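卵のトレーを洗って使う人に聞きました

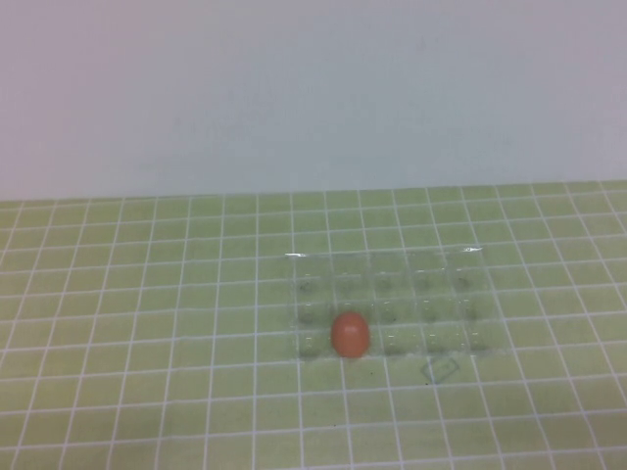 Clollowは、卵を小分けにして近所の人に売る小さな店です。木曜日の午後、店の作業場で、卵を詰める仕事をしている女性に話を聞きました。名前は出さないでほしいと言われたので、この記事では「店の人」と書きます。私の日本語の質問は少し長かったですが、彼女はいつもゆっくり待ってくれました。作業の台には、白い線のマス目がある緑色のカッティングマットが敷いてあります。透明なトレーを置くと、下の線がプラスチックを通して見えます。「このマットが好きです。トレーの底が汚れていると、線のところですぐわかりますから」と店の人は言います。

この仕事を始めて7年になるそうです。その前はPrendergastというパン屋で働いていて、毎朝たくさんの卵を割っていました。「割る仕事から、割らない仕事に変わりました。はじめは手が緊張して、指が痛かったです」

卵は週に4回、Loludettiという農場から届きます。私が行った週は、一回の配達が212個でした。多いですかと聞くと、「夏はもっと少ないです。鶏も暑いのはいやでしょう」と答えました。

トレーは横に5個ずつ、三列に並べる形です。私は、紙のトレーのほうが卵にやさしいと思っていました。店の人の意見は少し違います。「紙もいいですよ。でも紙は洗えません。お客さんがプラスチックのを返してくれたら、ぬるいお湯で洗って、逆さにして乾かします。熱いお湯はだめです。一度やって、くぼみの形が変わってしまいました」

詰める順番も聞きました。彼女は手前の列から入れます。奥から入れる人もいるそうですが、彼女は背が低いので、奥に腕をのばすと袖が卵にさわるのが心配だと言いました。そして卵は、とがったほうを下にします。丸いほうには空気の部屋があるからだと、農場の人に教えてもらったそうです。「私は理科が苦手でしたから、説明は上手にできません。言われたとおりにしているだけです」と笑いました。

殻の色についても質問しました。赤い卵のほうが栄養があると信じているお客さんは、今も多いそうです。「鶏の種類が違うだけですと言うのですが、赤いのをくださいと言われます。それなら赤いのを渡します。私もきれいだと思いますし」

困ることは何ですか、と聞いたとき、彼女は少し考えました。割れることだろうと私は予想していましたが、答えはシールでした。Brondovという会社のラベルを使っていたころ、のりが強くて、トレーを洗ってもなかなか取れなかったそうです。今はラベルをトレーに貼らないで、輪ゴムで紙の札をつけています。札の字は彼女の手書きです。

ひびの入った卵は売りません。その日のうちに、家で卵焼きにします。砂糖を入れますか、と聞いたら、「入れません。家族は入れてほしいと言いますけれど」という返事でした。

トレーを返したい人は、店の入口の横の箱に入れてください。ふたのところが少し割れていても大丈夫だそうです。11月からは、店は午後4時に閉まります。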